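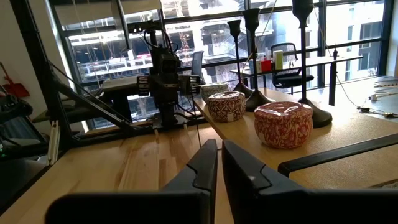
Decorated tins on the wood tabletop, black candlesticks among them.

March, notebook 7, wax and wick trials, continued

Picking up from the last entry. The soy blend from Zoson is still frosting on the sides and I want to get to the bottom of it before we pour the spring order. Marit thinks it is the pour temperature. Nerea thinks it is the room. I think it could be both and that we have been changing too many things at once, so this round is one change at a time.

Setup
Base wax: Zoson soy, the bag opened last month, same lot as the previous trial. Wicks: flat braided cotton, two sizes, called small and medium below. Fragrance: the fig one, because it behaves. No dye. All test pours went into plain tins with no print, so we can see the outside wall temperature with the contact probe without the ink getting in the way. Patterned tins are for the order only, please don't use them up on tests.

Each tin got 100 grams of wax and 7 grams of fragrance oil. Weighed on the small scale. The big scale drifts when the door to the hall is open and I don't trust it below a kilo.

Pour one
Melted in the double boiler, held until clear, fragrance in, stirred for 2 minutes by the clock. Poured on the warm side of what we normally do. Tops set smooth with a slight dip at the wick. Next morning: white bloom on the wall, worst on the side toward the window. Wick stood straight. Smell from the cold candle is good.

Pour two
Same batch, let it cool in the pitcher until it went cloudy, then poured. Tops came out rougher, with a ridge where the stream landed. Hardly any bloom. Two of the tins had a hollow under the surface by the wick. Found it by poking with a skewer, you can't tell from the top. A heat gun pass closed the skin over but I doubt it filled the hollow, so I cut one in half. It did not fill it.

Pour three
Same as pour one, but the tins were warmed on the rack over the radiator first and then moved to the inside bench to set, with a cardboard box over them. Smooth tops, faint bloom near the rim only, no hollow in the one I cut. Best so far.

So the cooling speed matters more than the number on the thermometer when we pour. Marit will say that is what she meant. Nerea will also say that is what she meant.

Burn test notes
Wicks trimmed to the same length with the little jig. Everything sat overnight at least before lighting, longer would be better but we don't have the shelf space.

Small wick, pour one: melt pool never reached the wall. Left a ring of hard wax that got thicker with each burn. Flame low and steady, no soot.
Small wick, pour three: same. The wick is too small for this tin, no point testing it further.
Medium wick, pour one: full pool by the end of the second burn. Some mushrooming. A little soot on the glass plate held above it.
Medium wick, pour three: full pool on the second burn, less mushrooming than the other. Wall was hot but I could still hold it. Base of the tin left no mark on the pine board.

Annelies asked if we could go up a wick size to get the full pool on the first burn. I would say no. The wall temperature is already near where I stop being comfortable, and a customer is not going to trim the wick as carefully as I do. She is welcome to run it herself with the extractor on and somebody in the room.

Things that went wrong
Lost one tin to a seam leak. Wax came out at the bottom and set on the rack. It was from the older carton, so I held the rest of that carton up to the lamp and put two more aside. If you open a new carton, fill a tin with water first and leave it on a paper towel. Dry it properly afterward, water in the tin will spit.

The thermometer with the red handle reads high. I checked it in ice water and again in boiling. It has tape on it now. Don't use it for pouring, it's fine for the rinse bucket.

Also spilled fragrance oil on page 2 of this notebook, which is why the first table is hard to read. I copied the figures out again on the inside back cover.

Labels
The warning labels from Nermont arrived. They stick well to bare metal and badly to the printed bases. I left one on a printed tin over the radiator and the edge lifted by lunch. Wiping the base with alcohol first helped. Baking it at low heat did nothing except curl the paper. Etenesh is writing to ask whether they have a stronger adhesive in the same size. Until then: wipe, wait, stick, press with the roller.

The lid stickers with the scent name are a separate roll and give no trouble. Put them on square to the seam of the tin. Some of the last lot went out at all angles and the shop noticed.

Order status
The spring order is 396 tins, mixed patterns, for Söderlund. They want the patterns spread evenly through the boxes so they don't have to sort on their side. Nobuhle has worked out a packing sheet and it is taped inside the cupboard door. Wax on hand covers it with a bit over. Medium wicks: need another bag, ordered this morning.

I would like to pour in small batches with the warmed tins and the box method, even though it is slower. We only have rack space for one tray over the radiator at a time. Flemby sells a warming cabinet that would solve this, and I have asked for a price, but it won't be here for this order whatever they say.

Next
Repeat pour three with the other two fragrances before committing. The cedar one always takes longer to set.
Try pour three without the cardboard box, to see whether it is the warm tin or the slow cooling that does it.
Cut open one candle from each tray, every time, and write it down here.
Get a second probe battery.

4:40 p.m. Cedar tray is poured and under the box. Please leave the window shut until morning.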